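August 24, 2018
Kaltari base - wheels, lidar mount, house world

Great day on the Kaltari. Everything is back together and it drives straight again, which I have been wanting to write in this book for weeks!

Started with the drift. Liette Friesen had left a note taped to the mast: "pulls left, worse after turns." She was right. On the taped line in the corridor it ended up 21 cm to the left over the full run, and on the way back it went left again (its own left, so it wasn't the floor). I had my money on the encoder. Wrong. Pulled the side skirts and the rear left caster had hair and carpet fiber wound so tight around the axle that I had to cut it out with the hook blade. The caster still swiveled fine by hand, it just dragged when rolling. Cleaned all the casters while I was down there, one drop of light oil each, wiped off the extra. Please don't use the spray, it gets on the drive tires and then we're chasing slip for days.

Repeated the line after that and the drift was down to 5 cm. The rest was wheel diameter. The right tire is newer than the left and the config still had the same number for both. Measured them with the load on, put the two values in the base config separately, and the next run stayed on the tape the whole way. Beautiful to watch.

Then the lidar. The mount has been sitting a hair nose down ever since the mast came off in February, and at long range it was picking up the floor. I loosened the two front screws, slid in the thin brass shim (the packet is in the drawer marked FIRUM, top row), leveled it against the deck and tightened everything crosswise. Scan against the long corridor wall is a clean line now. I also rerouted the lidar cable behind the mast - it used to loop out the side and the lower scan caught it as a phantom obstacle at a fixed bearing. If you ever see one dot that follows the robot everywhere, look at the cable first.

With new numbers for the wheels and the lidar height, the sim model had to change too. I went through the robot description in the Orstead repo and updated wheel diameters, lidar height and the mast camera pitch. The camera pitch was off by more than I expected. I think it was copied over from the Stoyanova build and never touched after that. Made a copy of the old file with the date in the name in case somebody needs to rerun earlier results.

Then loaded the house world to see how it all behaves before letting the real one near furniture. I love this world. The living room has just about everything that gives us trouble: a coffee table with a glossy gray top that mirrors the ceiling lights, a big blue sofa that sits right down on the floor with no legs showing, and a glass door with the yard on the other side of it.
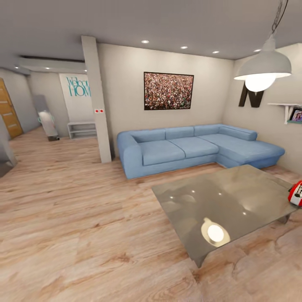

House world, the room with the blue sofa.

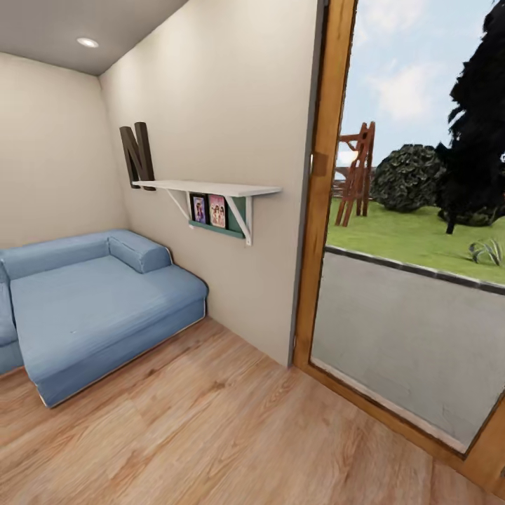
Ran the planner for 30 goals, start positions picked at random, same seed as last time so we can compare. All the goals were reached, and the path around furniture corners is noticeably tighter with the right wheel numbers. Last time it would swing wide, stop, think, and swing wide again. Now it just goes. The recovery spin kicked in twice, both times in narrow spots where I would probably want it to.

Still to sort out is glass. In sim the lidar plugin treats every surface as solid, so the planner never gets fooled, and the real sensor sees straight through a clean pane or gives back a scatter of nonsense depending on the angle. I'd like to add a material flag so that glass drops most of its returns. Liette has a half-finished version of this on her branch and it looks very promising. Until it's merged, don't take a good sim run as permission to drive the real base toward the lobby doors. Keep the no-go strip on in the map.

Same goes for shiny tabletops and the depth camera. I turned up the depth noise a little on reflective materials and the obstacle layer got speckles in it, pretty close to what we see on the real robot. Speckles clear by themselves once the base moves. I'm leaving that setting on.

Battery and dock: charged to 100 percent overnight, resting voltage good this morning. Dock contacts had a dull film, cleaned with the white eraser and then alcohol. Left spring contact feels softer than the right one. It still mates but it's on its way out. I put a spare pair on the order list.

E-stop checked, front and rear, both cut the drives. Bumper strip checked by hand all the way round. The rear right corner needs a firmer push than the others, so the foam may have taken a set there. Not changing it yet, just writing it down.

Settings as left tonight:
Separate wheel diameters, left and right, in base config
Lidar shim in, front screws marked with a paint pen
Camera pitch corrected in the robot description
Depth noise on for reflective materials in sim
Corridor no-go strip on

Next up: drive the line again with the payload box on the deck. I want to see if the new tire squashes differently from the old one under load. If it does I'd rather swap the left tire too and be done with it. Liette, the hook blade is back in your toolbox, second tray, and it could use a new edge.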